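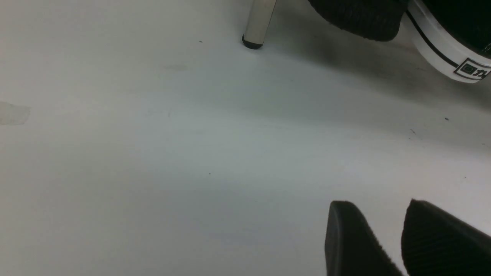
2 min read

2018-10-22

Up before six. Coffee, no breakfast, bread went moldy. Wanted to get the white table done before work and sort of did.

So the shoes. Black and white sneaker up on the table again, I know, my mother would have a fit. Shoes on a table, bad luck, forty years of hearing it. But it's the only flat thing in the apartment with decent light and the floor by the door is full of boxes from Jindport still. Black cloth thing up there next to it, and the tan rod with the little rubber tip. Need a place for that. Behind the door? Falls over. In the closet? Forget I own it. Tried the umbrella stand in August, it just leans out and trips people.

Rest of the table stays bare. That was the deal with myself. White shows every crumb but at least I see them.

Called Domingo Lagos at lunch about the shelf. He still has it, 12 dollars, wants it out of his hallway by the weekend. Said yes before I measured. Measured tonight: the wall is 40 inches between the radiator and the door frame, shelf is somthing under that, he thinks. He thinks. Told him get a tape.

If it fits, shoes on the bottom, cloth stuff in the middle, mail on top. Rod can hang off the side on a hook. Have hooks. Somewhere. Bag from the hardware place on Toledo, more than 14 in there and I've used one.

Laundry: darks done, whites no. Ran out of quarters. Owe Facundo Orellana for the last two loads anyway, pay him Friday. He says keep it, I say no, he says fine then buy lunch. Lunch costs more than the laundry. He knows that.

Work was long. Vustengate order wrong again, third time, on the phone till 4. Didn't write any of it down and now I'll have to remember it for the meeting. Ate standing up.

Sneakers need a scrub round the white part before the trip, old toothbrush and dish soap. Not tonight. Laces too maybe. Put them by the sink so I see them in the morning. Socks, check the drawer, I think there's 6 good pairs and the rest is junk. Throw out the junk. Really throw it out this time, not the bag under the bed.

Still to do: call back the dentist. Trulness bill, due this week, where did I put teh envelope. Borrow the hand truck off Domingo when I get the shelf. Bread.

Rain starting. Windows shut, the bedroom one still sticks. Bed now, alarm for 5:40.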